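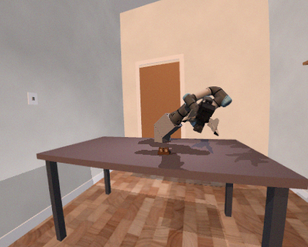 Eirlys Owen
Notes for Session 4, 25 September 2020
Ulport Evening Course in Hymns and Their Tunes

Session 4: What the little numbers mean

Last time we finished with the history of lining out, and several of you asked at the end about the numbers printed at the top of each hymn. I was so pleased, as that's exactly where we are going tonight! If you have only ever used a words-only book you may never have met them. Open the Lockwood Tune Book at any page and look up in the corner, beside the name of the tune. You'll see something like 8.6.8.6, or the letters CM, or now and then the word Irregular. That is the metre, and once you can read it you can do something rather wonderful, and take the words of one hymn and sing them to the tune of another.

How to count a metre

Each number stands for one line of the verse, and tells you how many syllables that line has. So:

Amazing grace! how sweet the sound (8)
That saved a wretch like me! (6)
I once was lost, but now am found, (8)
Was blind, but now I see. (6)

Say it aloud and tap the syllables on your knee. It feels silly, and it works much better than doing it in your head. Count what is sung, too, and be a little wary of what is printed. "Heaven" is often squeezed into a single note, "power" likewise, and older writers will happily stretch "blessed" to two. Where a printer has put an apostrophe in "heav'n" or "ev'ry" he is doing the counting for you.

The three old metres

Three patterns turn up so often that they have names of their own. They come from the metrical psalms, when a congregation might know only a small handful of tunes and needed every psalm to fit one of them.

Common Metre (CM): 8.6.8.6
"Amazing grace", "O God, our help in ages past", "O for a thousand tongues to sing", "While shepherds watched their flocks by night". It is the old ballad metre, and plenty of folk songs go to it as well.

Long Metre (LM): 8.8.8.8
"All people that on earth do dwell", "When I survey the wondrous cross". All four lines are equal, so the verse has a steady, spacious feel.

Short Metre (SM): 6.6.8.6
"Blest be the tie that binds". I love Short Metre. Those two brief lines at the start, and then the third one opens out like somebody taking a proper breath.

A D after the letters means Double, so CMD is two lots of Common Metre joined into one eight-line verse. You will also see D after figures: 8.7.8.7.D is eight lines, and "Come, thou fount of every blessing" is a lovely case of it.

Everything else is simply given in figures. "Abide with me" is 10.10.10.10. "The day thou gavest, Lord, is ended" is 9.8.9.8. "Rock of ages" is six sevens, which some books print as 7.7.7.7.7.7 and others as 7s, six lines.

Using the metrical index

At the back of a tune book there are usually several indexes, and the one most people skip is the best of the lot. The metrical index groups the tunes by their pattern. The Lockwood has 1,103 hymns and 813 tunes, so you can see straight away that a good many tunes are working twice. Find Common Metre in the index and run your finger down. Any tune in that list will take any Common Metre text, at least on paper.

Try it now with "While shepherds watched". Most of us in England grew up with Winchester Old. Sing a verse of that first, then go straight into Cranbrook, which you will know better as "On Ilkla Moor baht 'at". You do have to repeat some of the words to fill it out, but what a joy it is! The words go from a calm telling of the story to something you could march down a hillside with. Nothing in the text has altered at all.

Then sing "Amazing grace" to St Anne, the tune we use for "O God, our help". I find I hear the second verse properly for the first time when I do that. The usual tune is so well loved that it carries me past what I'm singing.

Where the numbers fail you: stress

Now for the catch. Syllables are only half of it, and you also need the strong beats to fall in the right places. Compare these two:

The day thou gavest, Lord, is ended
Love divine, all loves excelling

The first begins on a weak syllable (the DAY thou GAV-). That pattern of weak-strong is called iambic. The second begins with a strong one (LOVE di-VINE), and that pattern of strong-weak is called trochaic. You needn't remember the words iambic and trochaic if you'd rather not; I spent years saying "starts light" and "starts heavy", and my singers followed me perfectly well.

A tune for iambic words normally begins with an upbeat, a note before the bar line. A tune for trochaic words begins bang on the first beat. Put one with the other and you get "the" sung as if it were the most important word in the language. Two hymns can share the same figures and still refuse to share a tune, so always sing the first two lines under your breath before you announce anything.

Common, Long and Short Metre are nearly always iambic, which makes swaps among them fairly safe. Metres made of sevens, and of eights and sevens, are mostly trochaic. Even so, writers like to turn the first foot of a line round for emphasis, and you'll find a strong word at the front of an otherwise iambic verse. A slow tune forgives this. A bouncy one doesn't.

Where the numbers fail you: sense

The other trouble is where the tune breathes. Some tunes come to a full stop at the end of line two, with a long note and a cadence, and then set off afresh. If your text runs straight over from line two into line three, the congregation will chop a sentence in half. Read the whole hymn through, every verse, as verse one is often the tidiest and the awkward join is waiting in verse three.

Repeats want checking as well. A tune that repeats the last half of the last line can land you with a fragment that means nothing on its own, or something you didn't intend. There are some famous old stories of this sort, and we'll share a few over tea.

And where they fail you: mood

This one can't be looked up. "Jesus, lover of my soul" is often sung to Aberystwyth, in a minor key, and I don't think I have ever got through it in a full chapel without a lump in my throat. The metre is 7.7.7.7.D. "Hark! the herald angels sing" has sevens too, but just imagine trading the tunes over! You could make them fit with a bit of juggling, and you'd have a room full of baffled people.

Ask what the last verse is doing. Many hymns begin in trouble and end in praise, and the tune has to serve both. I would choose for the ending and let the organist play the opening verses quietly.

Two local tunes to try

I have copied out two tunes for you that aren't in the Lockwood. Julen is Short Metre, in G, with a beautiful rising third line, and it suits "Blest be the tie that binds" very well. Take it slower than you think. Erar is Long Metre in D minor and was in the old Ulport manuscript book, where the alto part has been altered by at least two different hands. I have followed the later version, which is kinder to altos. We sang Erar in May to "When I survey the wondrous cross" and I have had it in my head ever since.

If you lead singing, please don't bring in a new tune to new words. Give people one thing they know. Let the choir or a single voice sing verse one, have everybody join at verse two, and use the same tune again the following week while it's still in their ears.

For next time

1. Work out the metre of these by tapping, then check in the book: "Praise, my soul, the King of heaven"; "Abide with me"; "Blest be the tie that binds"; "Hark! the herald angels sing". Leave out any refrain.

2. Mark each one "starts light" or "starts heavy".

3. Pick one Common Metre text you know well and sing it to three tunes you have never used for it. Write a line or two on each. What happened to the words?

4. Find one pairing that fits by number and is dreadful. Bring it with you and be ready to sing it!

Those who want to go further could start a metre notebook, with a page for each pattern and the first lines of tunes copied in as you meet them. Mine began as a school exercise book with 40 pages and has long since burst its covers, with well over 500 tunes in it and a good deal of sticky tape.

Session 5 is on refrains and choruses, so please bring the Lockwood again and a pencil.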